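April, gone eleven at night, tea going cold

Eris opened a drawer tonight! Well, Eris the simulated one. The real Eris is still sitting on the bench under a tea towel with one shoulder off, waiting on a bracket, and frankly I've been enjoying myself more without the soldering.

I've spent most of this week in the pretend kitchen, as I've started calling it, though it's got no sink and no kettle and is really just the furniture I could be bothered to put in. The cabinet took me ages. The first version had a drawer that weighed nothing at all, so if an arm so much as brushed the handle the whole thing shot out and sailed off across the floor (I laughed until I had to put my mug down). Then I overdid the friction and it might as well have been nailed shut. I went back and forth on that one number for two whole evenings, writing each try on the back of an envelope, and I've now lost the envelope. It's in the settings file though, so no harm done.

Apolline Picard came round the workshop at about teatime to pick up her clamps and ended up staying till we locked up. She's much better than me at the planning side. I'd been telling the arm where to be, one point after another, and she said why don't you tell it where the handle is and let it work back from there? Which is obvious, and I'd been avoiding it for a month as I didn't want to rewrite the Mangubat bit. Mangubat is what I call the script that does the joints. It's 3000 lines long now and I'm scared of it. Anyway, we rewrote the bit. It wasn't even a long bit.

She also had a look at the gripper and thinks my finger pads are too slippery in the sim compared with the real rubber. I've made a note. I don't want to fiddle with that and the drawer in the same night or I'll never know which one broke things.

So I set it going, and we both leaned in like people watching a cake through the oven door.

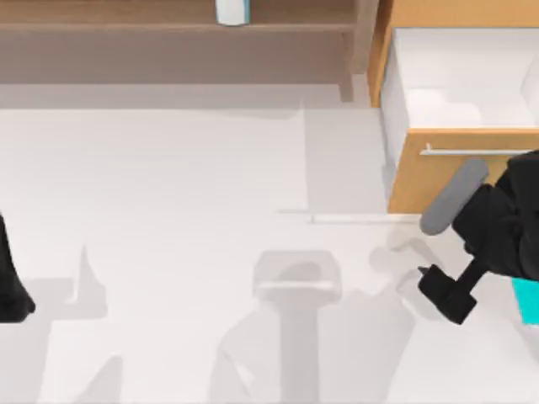 Drawer out, right arm by the handle. Top of the evening.

I know it's a drawer. I've opened thousands of drawers myself without asking anyone to clap. But I've been at this since before Christmas and I did a little dance round the band saw (switched off, before anyone writes in).

There's nothing in the drawer to fetch yet. I want to have the arm put the little pot from the shelf in there, and that means the other arm has to join in, and the left one is the lazy one. It's running the old Tresness code and it drifts. Leave it holding still and it sinks, very slowly, like someone nodding off on a train. Apolline reckons it's a gravity setting I've only changed on one side. I said surely not, in a voice that meant I'd check once she'd gone. I haven't checked. I'll do it tomorrow when I'm less pleased with myself.

The shadows are bothering me too. They're lovely and soft but they fall all over that white floor, and if I ever get the camera part working I bet it'll decide a shadow is a stool and plan a route round it. Might be worth giving the floor a bit of pattern. Or turning the lamp down. I do like how it looks, though, so I'll leave it for the time being.

Jobs, before I forget them — gravity on the left arm, finger pads, chase up the bracket. Vellness said it would be 8 days and I think we're past that, I'll ring them. Also find out who's had my good tweezers. And copy the whole folder on to the spare drive, because the laptop made that noise again when I shut the lid.

Apolline forgot her clamps, by the way. They're still on the bench next to the tea towel. I've texted her and she says she'll come for them when the pot goes in the drawer, so now I've got a deadline.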